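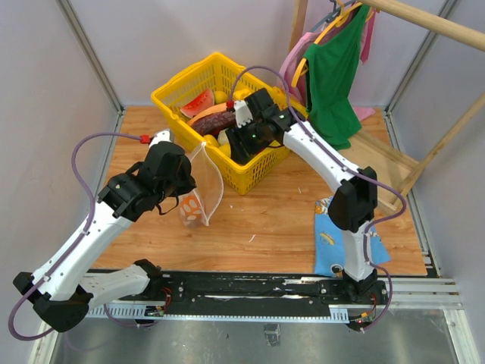 Does a player who rolls a double in Stollport have to take both moves with the same boat?

Each die can go to a different boat, as long as the second boat wasn't blocked at the start of your turn. Page 7 of the rules, in the small gray box everybody's thumb is on.

I bring this up again for those of you who joined after May, when we last spent a week of our lives on it. Now to Amrit's message, which deserves a proper reply and will get this one.

On Sat 4 November, Amrit Marchand wrote:

> Hi all. We played Stollport with my sister's kids, who are 8 and 11, and it
> ran two hours. The box says forty minutes. Are we doing something wrong?
> The long part was the harbor. Everyone parked their boats there and waited
> for somebody else to leave first.
>
> Also, the kids want to know if you can trade cargo cards while you're
> waiting. I said no because I was winning.
>
> Amrit

Amrit,

You're playing it correctly, I'm sorry to say. The harbor is where Stollport goes to lie down. The forty minutes on the box assumes four adults with a train to catch.

Three of us have been using a fix that came from Noemi Yazzie: any boat that begins your turn in the harbor pays one coin to stay there. If you can't pay, you leave, in whatever direction is open, with whatever you've got on board. We've played it that way all fall and haven't gone past an hour, even with Eusebio Rivas at the table, and he reads his cards as if they were a lease.

With kids I'd also take out the storm cards. There are 7 of them, they have the lightning on the back corner, and all they do is send an eight-year-old back to the start and you to the kitchen for juice.

On trading: yes, you can. Page 5, "at any time during your own turn." Waiting in the harbor is still a turn, however little it feels like one. I leave it to you whether to tell the children. What you can't do is trade a card you've already turned face up, so the fish are safe once they're on the table.

Ishbel Jardine asked off-list about playing to 100 points instead of emptying the deck. I've tried it once. The last round gets livelier, but the player in front just sells small loads until they crawl over the line, and the big cargoes never come out of the bag. Maybe 100 with a minimum load of 2? If anyone has a free evening and patient friends, please report back.

If your family's appetite for boats is now satisfied, Petach is kinder to mixed ages and really does end. Trodska is good too, though the little wooden goats roll under things, and you need every goat.

Last item, and then I'll let you get on with your weekend. Whoever borrowed my copy of Lenz after the last game night, it's missing the sand timer. I don't mind about the timer. I'd like the rest of Lenz.

Natalia Tlapale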